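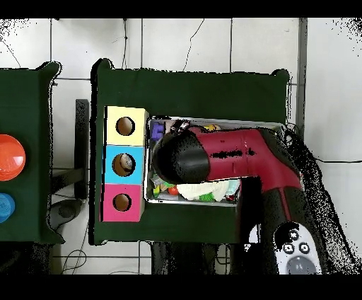
June 6, 2018

Long day, feet up, tea going cold beside me because I keep forgetting it. I promised myself I'd write down the budget business while I still have it straight in my head. The purchase request has to go to the Trastdale office before the month is out, and I know perfectly well that if I leave it until the last evening I'll ask for the wrong things again, the way I did in March with those shelf brackets.

I spent most of the afternoon next to the sorting table with my notebook, supposedly making a list and mostly just watching. I do love watching it. The red arm comes down over all those toys and I find myself leaning in with my whole body as if that would help it along! The list did get made in the end, in between, with a lot of crossing out.

What I had written at the top, before I ever sat down, was "second arm." I've wanted a second arm since the winter and I had a whole speech ready. But the longer I looked at the tray the more my mind drifted to the dull things, the gripper fingers and the toys and the boxes, and how long we go on making do with each of them. The fuzzy balls and the plastic bricks and the crinkly bags are hardly the same job for a pair of fingers, and we've been asking one set to manage all of it. So the second arm has moved down the page. It pained me a bit to do it (I may have drawn a small sad face next to it). 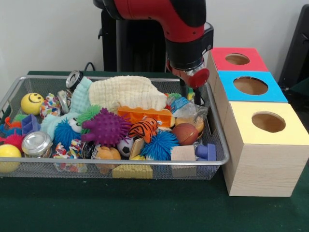
## The money, as far as I understand it

We have 2000 to spend, and that has to cover everything until the next round. It sounds like plenty when you say it out loud and then you start pricing things. The arm was never going to fit inside it anyway, so I suppose my speech was for next year all along, and I can keep it in the drawer.

Gripper fingers come first. Fedthorpe sells them in packs of 5 pairs, and I'd like one pack of the soft ones and one of the ordinary kind. I rang them this morning and had a very nice chat with a very patient person who explained the difference between the soft ones and the softer ones, and I wrote down "soft" and underlined it, so I hope that was the right one. Delivery is 15 working days, longer if they're out of the soft.

Then toys. I never thought I'd put toys in a budget with a straight face, but there we are. I want more of the awkward sort, cloth especially, and things with clear sides. The knitted cloths are wonderful for this, all bunched up with little things half underneath, and I could do with a few more in other colors. I also want doubles of the favorites put away in the cupboard, the striped tiger and the little soccer ball and the spiky purple one, so that if one wears out we can carry on with its twin and the new notes will still match up with the old ones.

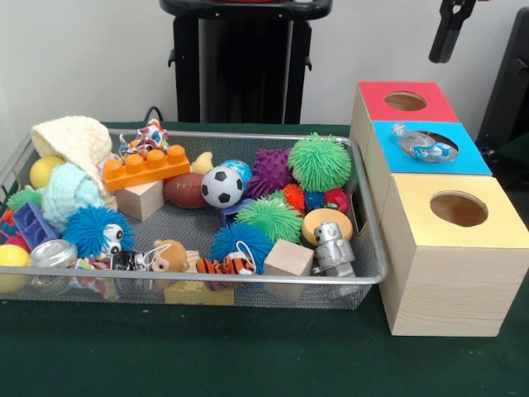

I'm less sure about the boxes. They're good boxes and I'm fond of them, with their colored tops and the round holes, and Ayala would make us a fresh set to the same measurements. The trouble is I keep going back and forth on whether to ask for bigger holes on the new ones. A bigger hole is kinder to the bulky toys, but then the old results don't sit next to the new ones so neatly, and I'd be the one explaining that in every meeting until I retire. Perhaps I'll order one set exactly the same and think about the holes when I'm less tired.

Cables! I nearly forgot cables. I wrote it on my hand at lunchtime and then washed my hands. We need a proper run of floor covers for them, and a bag of those reusable ties, and I'd like both bought from Madthorpe because their covers lie flat. It's a small line on the form and I've left it off two requests running.

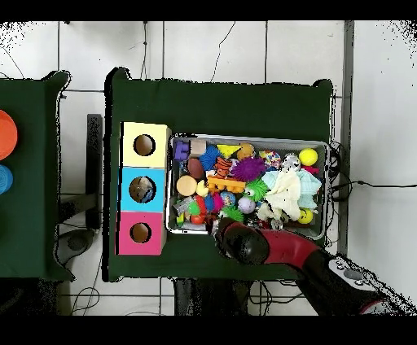 I also want a bit held back for repairs, and I'm going to be stubborn about it this time. Last time the whole amount was promised away down to the last washer, and when a connector failed we waited and waited for somebody to find the money for it. I'll call it "spares and sundries" on the form, which sounds respectable.

Still to do:

- ask Fedthorpe whether the soft fingers fit our mounting plate
- measure the boxes again, inside as well as outside
- get a written price from Ayala
- cables, cables, cables
- find the March form so I can copy the account code

The tea is stone cold now and I'm going to drink it anyway. I'll type the form up tomorrow after breakfast, and take the notebook in with me in case they want to see the crossings out.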